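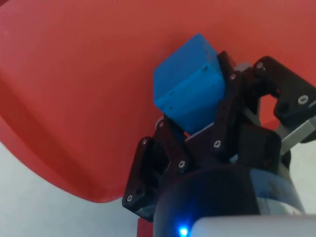
Sheena Tennant writes that vinegar took the stain out of her plastic tub, but the smell stayed for days. I had the same problem. Now I use baking soda, and I leave the tub open in the shade.

## Tomato stains in plastic

1. Rinse with cold water first.
2. Mix baking soda with a little water — it should be thick like toothpaste.
3. Rub it on with a soft cloth and wait one hour.
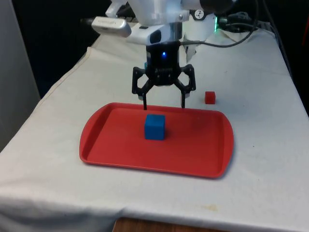
## White tablecloths

For grease, put dish soap on the spot before washing. I use up to 100 grams of washing soda in a bucket of warm water and soak the cloth overnight.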